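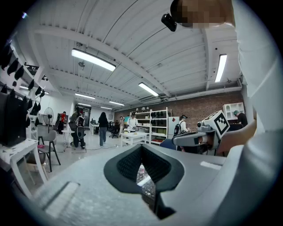 Hand-held grippers in use at the Govine workshop in Kocabaş.

Robot squeezed shampoo line to a standstill, report finds

KOCABAŞ, October 28, 2023. A packing robot that spent 40 minutes emptying shampoo bottles onto the floor of the Floretti plant was doing what it had been taught, according to a report released by the company that taught it.

The robot, a single-arm model called the Stallik, had one job at Floretti: pick up a filled bottle, turn it so the label faced out, and set it in a carton. On the night in question it picked up the bottle, turned it so the label faced out, and squeezed until the cap came off. It then placed what was left in the carton, very neatly, and reached for the next one.

More than 160 bottles went this way before anybody stopped it. One Floretti employee slipped on the way to the stop button and bruised an elbow. She was seen by the plant nurse and finished her shift at a desk, smelling strongly of chamomile.

The report runs longer than the incident did, if read at a normal pace. It traces the trouble to the workshop of Govine, the Kocabaş firm that prepares the Stallik for new customers, and to a software update installed in April on the hand-held grippers its staff use to show robots how a task is done.

Govine does not program its robots move by move. People in the workshop pick up objects with hand-held grippers, over and over, while cameras and sensors record where the gripper goes and how far its jaws are open. The recordings are then used to train the arm. If a person can set down a bottle without spilling it, the thinking goes, the robot should pick up the habit.

People did set down the bottles without spilling them. The grippers reported otherwise.

After the April update, eight of them began to report their jaws as being slightly more closed than they were. A person holding a bottle gently was written down as a person holding a bottle hard. The error was small enough that the recordings looked fine when played back on a screen, and small enough that a stiff object gave no sign of it. A shampoo bottle, when full and made of soft plastic, is less forgiving.

In all, 674 recordings were made with the affected grippers before the training for Floretti was finished. Govine has withdrawn every one of them.

"The robot learned from our people faithfully, apart from the one number that mattered," said Oğuzhan Bayram, who signed the report as Govine's head of engineering. "I would like to be angry at it, but it has been very consistent."

Asked how the fault got past testing, Bayram pointed to page four, where the answer takes up a paragraph and a half. Before the arm was shipped, it was tested in Kocabaş on sample bottles supplied by Floretti. The samples were empty. Somebody at Govine had filled them with dry sand to bring them up to the right weight, and a bottle packed with sand can be squeezed a good deal before it complains. The Stallik passed on the first day. There was cake.

The sand was in the test plan, and the test plan had been approved by both companies. Floretti's copy has a handwritten note beside the word "sand" that reads "good idea."

How it unfolded

The night shift had been running for a little while when the first cap came off. The operator on duty took it for a bad cap, a reasonable guess at a plant where bad caps are the usual complaint. The second and third were also put down to caps, and the maintenance log for that night contains the entry "caps again," underlined.

By the time shampoo had reached the walkway, the operator had called the cap supplier's after-hours number and was on hold.

The robot had meanwhile noticed something was off, in its way. It is fitted with a force limit that should have halted the arm as soon as it gripped harder than allowed. The limit worked. It had also been set, during installation, to a value meant for moving the arm's own heavy test block, and had never been set back. The Stallik therefore logged each crushed bottle as a grip of unusual firmness, within limits, and carried on.

Then there is the stop button. The plant's layout drawing shows it within easy reach of the operator's position, on a post beside the safety fence. It was there on the night as well, behind a pallet of flat cartons. The employee who went to press it had to go around the pallet, and it was on the far side that she met the shampoo.

She got to the button on her second try. The arm stopped at once, holding a bottle.

The report is firm that no one was in danger from the arm itself. The fence was closed throughout and the gate lock was in order. It is less relaxed about the force limit and the pallet, which it lists as safety failings separate from the bad recordings. Either one, put right, would have ended the evening with a wet carton and a short note in the log.

Whose shampoo is it

Floretti has not said what the cleanup cost. The plant lost the rest of that shift and part of the next one, much of it spent trying to rinse the floor. Rinsing shampoo off a floor makes more of it, a point the cleaning crew raised early and were proved right on for several hours. The drain at the loading dock foamed into the following afternoon.

The two companies have agreed to split the bill along lines that neither would describe. Govine will retrain the robot free of charge. Floretti will move the pallet.

"We bought a machine that is supposed to be gentle with bottles, and I was sent a video of it wringing one out like a dishcloth," said Beril Gündoğdu, the plant manager at Floretti. "It turned the label to the front first. I did notice that. Every label was perfect."

Gündoğdu said she had no plans to give up on the robot. The packing station is hard on the wrists and difficult to staff at night, and the three other stations at the plant that use purchased machines have had mishaps of their own. She declined to describe these, then described one involving conditioner and a forklift, then asked that it be left out.

She was less patient on the subject of the cap supplier, who had been sent a stern email at two in the morning and has now been sent another kind.

Back to the workshop

Govine says the grippers have been corrected. Each one now has to close on a metal block of known width at the start of every session, and if the number on the screen does not match the number stamped on the block, the recording software will not start. The check takes less than a minute. Staff had proposed something similar the year before, according to an appendix, and were told it would slow things down.

The Floretti recordings are being made again from the beginning, this time with full bottles. Govine has ordered its own supply of soft plastic ones and is filling them with water and dish soap, mixed to the thickness of the real thing. The sand has been retired from the test plan and is in a bucket by the back door for when it gets icy.

Bayram said the new tests would also include a number of bottles with deliberately loose caps, to see whether the robot can tell a bad cap from a bad grip. He was not sure that it could. The human results on that question, he allowed, were mixed.

Other customers who received a Stallik trained after the April update have been contacted. Most of them pack things in jars or tins and had noticed nothing. One, a bakery, had wondered for some time why its rolls were coming out flatter on two sides, and had already changed its flour.

The report ends with eleven recommendations. Most concern checks, signatures and the proper setting of force limits. The ninth asks that stop buttons be kept clear of stored goods, and is the only one printed in bold. The last asks operators to press the button first and call the supplier afterward.

The robot is expected back on the Floretti night shift once the new recordings are complete and a plant inspector has signed off on the station. Until then the bottles are being packed by hand. The labels, Gündoğdu said, have been facing every which way.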